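Is Stone Really Colder Than Wood?

By Linnea Rustad

Reading time: 7 minutes
Print this page | Email this page

Put your hand flat on a stone worktop, or a tiled floor, or the side of a metal radiator when the heating is off. Cold, isn't it? Now put the same hand on a wooden door, then on a cushion. The door is a bit warmer. The cushion is warmer still.

So stone is colder than wood, and wood is colder than a cushion. Lots of grown-ups will tell you this as if everybody knows it. My own grandmother said that stone "holds the cold" and that you should never sit on it in November. I believed her for years.

I don't believe her now, and I'd like you to check whether I'm right, as I could be just as wrong as she was.

What would have to be true?

When somebody tells you something that sounds sensible, a good first question is: if that's true, what else would have to be true as well?

Suppose stone really is colder than wood, all day long, in the same room. Then the air next to the stone should be getting chilled by it. The stone would be a bit like a fridge, and it would carry on being a fridge for ever, with no plug. You could cool your house all summer by leaving a paving slab in each room.

That sounds too good, and it is. Leave things alone in a room for long enough, away from the sun and the heating, and they end up at the same temperature as the air around them. If the room is at 20 degrees, the spoon drifts towards 20 degrees. So does the cushion. So does the stone, though a thick slab takes its time about it.

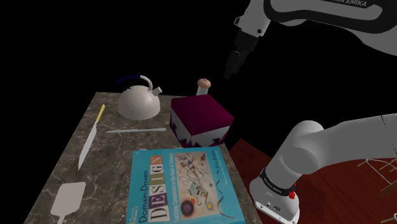

Things left out on a table. Which would you expect to feel the coldest?

Some of you are already saying, "But I touched it and it WAS cold!" Good. You should argue. Your hand is telling you something real. The trouble is that it may not be telling you what you think.

Your hand is a poor thermometer

A thermometer sits there until it's as warm as whatever it is measuring, and then you read it. Your hand doesn't work like that. Your hand is alive and has warm blood going round it, so it is nearly always hotter than the furniture. When you touch the furniture, heat moves out of your hand and into the thing you're touching.

Heat goes from hotter things to cooler things. People talk about "cold getting in" through a window, or "letting the cold out" of the fridge, but cold isn't a stuff and can't get in or out of anywhere. What moves is heat. On a winter's night the heat in your bedroom is leaving.

The nerves in your skin take notice when the skin itself cools down. If it cools quickly, you feel "cold!" If it cools slowly, you feel "a bit cool" or nothing much. So what your hand notices is how fast its own warmth is being carried off.

Some materials are very good at carrying heat away. Metal is the champion among the everyday ones. Stone is pretty good too. Wood is poor at it. Wool and cushions are worse still, mostly thanks to all the air trapped inside them, and still air is dreadful at passing heat along.

Touch a cushion and the thin bit right under your fingers warms up at once. The heat can't easily get any further, so it stays there, and soon your skin and the cushion are nearly as warm as each other. Touch stone and your heat soaks off into the slab, so the surface stays cool and goes on taking more.

Same room, same temperature, different speed. That is my claim, anyway.

Don't take my word for it

I could have made all of this up. It's written in tidy sentences on a page, and plenty of nonsense is written in tidy sentences on a page. So try it.

Test 1: the boring one

You need a thermometer that can measure a room, some sticky tape, a metal tray and a wooden chopping board. Leave them all in the same room overnight, out of the sun. In the morning, touch the tray and the board and decide which is colder. Then tape the thermometer to the tray with a folded tea towel over the top, leave it for 20 minutes and write down the number. Do the same on the board.

If my grandmother was right, the tray should give a clearly lower number. If I'm right, the two numbers should be very close.

They may not match exactly. Does that mean I'm wrong? Perhaps, but think about it first. Did the room warm up while you were waiting? Was your hand on the thermometer? Was one of them nearer the window? Swap them over and try again. A single go at an experiment isn't worth much.

Test 2: the one with ice

I like this one best, as it gives an answer people don't expect.

Use the same metal tray and the same wooden board, and 2 ice cubes of the same size. Ask everyone in the house which cube will melt first. Most people touch both, find that the tray feels colder, and say the cube on the tray will last longer.

Now put one cube on each at the same moment and watch.

The cube on the metal usually melts much faster. If the tray were truly a cold thing, that would be very odd. But it's only good at moving heat. With your hand, it takes heat away. With ice, the ice is the cooler one, so the tray hands heat over to it. The board is slow at both jobs.

I tried this with Torunn Dalen's class at Nevlow School, and 4 of the children accused me of using a smaller cube on the metal. I was rather pleased. We weighed them, and then we did it again with the cubes swapped.

What about the cook's marble slab?

You may have heard that marble is the best thing for rolling out pastry, as it "keeps the butter cold". Shops like saying this. The Trolari pastry slab I was given has "naturally cold stone" on its label, and I have been grumbling at that label ever since. Naturally cold compared with what? It had been sitting in the same shop as the wooden spoons.

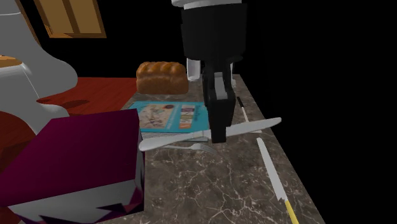
A white table knife on a dark stone counter with pale veins.

There is some truth hiding in it, though, and being a doubter means being fair as well as fussy. Pastry gets warmed up by hands. A stone slab can draw some of that warmth off, and it takes a lot of heat to make a big heavy slab noticeably warmer. So a cook who says "my pastry behaves better on marble" may well be right. The shop that says the marble is colder than everything else in the kitchen is wrong. You can have a true result with a wrong reason stuck on to it, and that happens more often than you'd think.

In a kitchen hotter than your hand, by the way, the stone would stop feeling cool altogether. It would feel hot, and the metal would feel hotter still. Anyone who has grabbed a seat-belt buckle in a car that's been parked in the sun knows this already. Please don't test it.

So was my grandmother silly?

No. Sitting on a stone step in November really does chill your bottom faster than sitting on a wooden bench. Her advice was good. She noticed something true and explained it with an idea that doesn't stand up, and it didn't do anyone any harm.

It can matter in other places. A blanket feels warm, so people think that blankets make heat. Wrap one round a snowball and leave it indoors next to a bare snowball, and see which lasts. I won't tell you, but you have enough to make a guess. Write the guess down first. Otherwise you'll be tempted to say afterwards that you knew all along, and so will your brother.

Some questions that I get asked

"Why do bathroom tiles feel colder than the bath mat?" They are side by side on the same floor, and should be at nearly the same temperature. The tiles take the heat from your feet faster. Upstairs tiles over a heated room might be a little different from tiles laid on the ground, so check yours.

"Does paint make a difference?" A thin coat on metal doesn't change much that you'd notice. A thick rubbery coating does, and that's one reason for rubber grips on handles.

"Is there anything that feels colder than metal?" Diamond should, as it carries heat better than copper does. I have never had a piece big enough to try, so on that one I'm trusting other people's measurements.

Words to know

Conductor: a material that lets heat pass through it easily. Metals are good conductors.

Insulator: a material that heat has trouble getting through. Wool, cork and still air are insulators.

Temperature: how hot or cold something is, measured with a thermometer and not with your hand.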